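Two-Arm Cell, Software Pre-Run Inspection
Site: Buchanan, bench 2
Date: 10/12/2018
Control stack: Netov. Perception: Uton.
Task: cap sorting, bin and basket

Mark each item OK, FIX or N/A. Comments go under the item. Any FIX in items 1 through 4 means no powered run until it is cleared and checked again.

1. Controller build matches release sheet — OK
Both arms report the same Netov build. Left arm was still loading an old parameter file at startup. Removed the file, restarted, checked again.

2. Stop chain seen by software — OK
Pressed each stop button once with the arms holding position. Planner went to halted state every time and did not resume until reset by hand. Log entries present for both arms.

3. Joint and speed limits — OK
Limits loaded from the shared file. Tried a goal outside the left arm's range from the console and it was refused. Teach mode speed cap is on.

4. Arm-to-arm collision check — FIX, then OK
Minimum distance between the arms was set in the planner but not in the live monitor. The two are separate settings and the monitor one does not carry over after an update. Now set in both. Please add this to the update notes, it was the same in January.

5. Wrist camera stream — OK
Frame age steady at the planner input. One dropped frame in 1,475, no action. Clean the lens before the next session anyway.

6. Object detection on the worktop — FIX
The dark gray caps are the weak spot. Uton finds the one lying crown-up without trouble, but the one tipped on its side comes and goes, and when it is found the grasp point lands on the crease instead of the brim. Maroon cap in the clear bin is detected well. Bright highlights on the bin rim give false edges, so the bin pose should come from the saved layout and not from the camera.
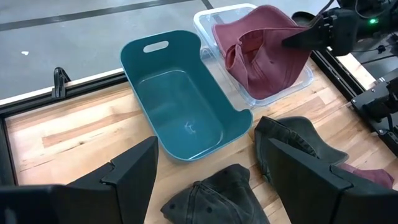

7. Shared zone lock — OK with comment
Only one arm may hold the lock for the clear bin. With the other arm's finger at the brim of the maroon cap, the planner must keep this arm on the near side, fingers open, and wait. Lock request and release both show in the log. Timeout is 800 ms, which is short for a soft item that snags. Suggest raising it after the next review.

8. Worktop model — OK
Table surface, frame rails and the mounts at the side are all in the collision model. The clamp on the left rail was missing — added as a plain box with margin. If anyone moves the clamp, the model has to be changed too.

9. Basket pose — OK
Teal basket sits at an angle and the saved pose agrees with it. Drop point is inside the walls. Raised back wall is modeled at full height, handle opening treated as solid.

10. Gripper close command — N/A
Not tested this time. Force settings unchanged from the last sheet.

11. Logging and disk — OK
Nearly full at start. Old runs moved to the Rirero share. Auto cleanup is still off.

Result: cleared for teach mode only. Item 6 open. Full speed runs wait until the side-lying cap is detected reliably and the grasp point has been corrected.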